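How to clean a shared kitchen corner with one good sponge

27 August 2024
By the Lavstead Hall Notes editor

I love a clean sink. I know that's a strange thing to be excited by, but walk into any big shared room – a hall, a studio, a club room with a tea point in one corner – and the sink tells you how the rest of the day is going to go. If it's bright and clear, people rinse their mugs. If it's grubby, the mugs pile up and by teatime you're hunting for a teaspoon.

What follows is the routine I use for the sink, the tap and the worktop next to it, and it needs hardly any kit. I first wrote it out for the hall at Erndale, and it has since been pinned up at Cungate too, with somebody's pencil notes all down the margin (mostly good ones!).

What you need

A thick sponge, the ordinary yellow sort
A thin, flat sponge or cloth pad for wiping down
Washing-up liquid
Bicarbonate of soda
White vinegar in a small jug
An old toothbrush
Two dry tea towels
A bin within reach

Keep the thick sponge for scrubbing and the flat one for wiping. It sounds fussy but it makes a huge difference. A thick sponge holds lots of suds and gets into the curve of a basin beautifully, but it leaves puddles all over a worktop. A flat one glides along and picks the water up again.

Before you start

Wet the sponge under warm water and squeeze it until it stops dripping. A brand new sponge needs a couple of goes at this. If yours smells at all, throw it out and open another. No amount of scrubbing with a smelly sponge will get you a clean sink, and they cost pennies.

Clear the worktop completely. Everything goes: mugs, leaflets, the tin of biscuits, the bottle of soap. Put it all on a chair or a small table for the time being. Wiping round things is how you end up with those sticky rings.

Step 1: Empty the basin

Fish out the tea leaves and crumbs with a bit of kitchen roll and put them straight in the bin. Please don't wash them down. We had a plumber out at Erndale for exactly that in October, and I'd happily never see what came out of that pipe again.

Step 2: Do the tap first

People always leave the tap till last, and then they drip all over the basin they've just polished. Start at the top of the curve and work down with the thick sponge and one small squirt of washing-up liquid. If you've got a tall, bendy-necked tap, wrap the sponge right round the neck like a scarf and pull it downwards in one go. So satisfying!

Then take the toothbrush to the base, where the tap meets the counter. Grime loves that little seam. For hard limescale at the spout, soak a scrap of kitchen roll in vinegar, wrap it round and leave it for 5 minutes while you get on with the next bit.

Step 3: The basin

Sprinkle a spoonful of bicarb over the whole of it, sides as well. Scrub in small circles with the thick sponge, starting at the rim and going down to the plughole. White sinks show every tea stain, so take your time, and if a mark won't shift, make a paste with a few drops of water and let it sit. Don't reach for a metal scourer. They leave fine scratches and the stains come back twice as fast.

Rinse, then have a look from a low angle. You'll spot any bits you've missed by the way the light catches them.

Step 4: The worktop

Swap to the flat sponge. Rinse it, wring it out hard and fold it once so that you have a clean side to turn to. Work from the far end towards the sink in long overlapping strokes, pushing the crumbs along ahead of you and catching them in your other hand.

One warning for stone worktops, marble especially: keep the vinegar well away. It dulls the surface and there's no wiping that back. A tiny bit of washing-up liquid in warm water is plenty. If your worktop only looks like marble you can be a little more relaxed, but I still use the same soapy water and it comes up lovely.

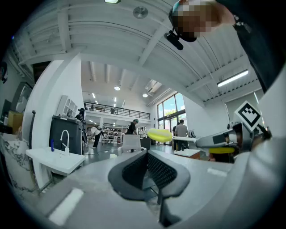 Do the shelf while you're at it, if you have one over the sink. It gets splashed more than you'd think, and the underside collects steam and dust. Wipe the top first, then underneath, then run the sponge along the wall just below it.

Step 5: Rinse and dry

Take the vinegar wrap off the spout and run the tap for a few seconds. Rinse everything once more with clean water, and then dry it all with a tea towel – basin, tap, worktop, the lot. Drying is the step most people skip, and it's the one that gives you the shine. Use the second towel for the tap, so that it gets a properly dry cloth.

Step 6: Put things back

Wipe the bottom of each thing before it goes back. Soap bottles are the worst for this. I like to leave the bottle by the tap and nothing else, so the next person can see at a glance that the corner has been done.

Looking after the sponges

Rinse both until the water runs clear, squeeze them and stand them on their edge so the air can get all the way round. Lying flat in a puddle is what finishes them off. I snip one corner off a sponge once it has been demoted to bins and floors, and then it never finds its way back to the mugs. The Forsyth group use a different colour for every job, and that works very well too if you can keep track of the packets.

How often? In a busy room, a quick version of steps 2 and 4 after each session and the full thing once a week. With everything to hand it's a very pleasant little job. Put some music on.

Related pages

Getting tea stains out of mugs
Wiping down folding chairs before they're stacked
Dusting high railings and window ledges safely
What to keep in the cleaning cupboard at Cungate

Contact us | © Lavstead Hall Notes | Back to top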